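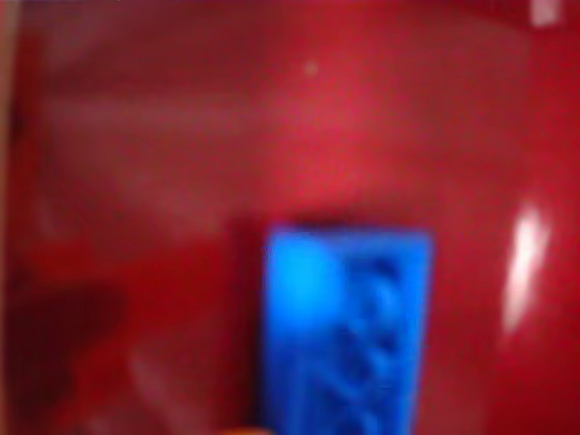
Tornar es una celda robotizada de clasificación de piezas pequeñas, fabricada por Workeditz e instalada en la planta de Onsri. Consta de un brazo de seis ejes, una pinza neumática de dos dedos y una cámara de muñeca orientada hacia la zona de agarre. El control corre a cargo del programa Tronora.

Puesta a punto

La calibración se realiza con la celda en modo manual y la velocidad limitada. El operario fija el cero de cada eje, carga el patrón de referencia y ajusta el enfoque de la cámara a 200 mm. Las superficies brillantes producen reflejos que saturan el sensor – en esos casos se reduce la exposición y se repite la captura. El procedimiento vigente, redactado por Kamol Sombatkul, admite una desviación máxima de cuatro píxeles.

Mantenimiento

La lente se limpia en cada cambio de turno con un paño sin pelusa. Las almohadillas de los dedos se sustituyen cada 400 horas de servicio y el filtro de aire cada 500. Tras cualquier sustitución debe repetirse la calibración de la muñeca.

Averías

La más frecuente es el código 274, pérdida de señal de la cámara, causada por fatiga del cable en el sexto eje. Tanner Gauthier modificó el guiado de dicho cable en la segunda revisión de la celda.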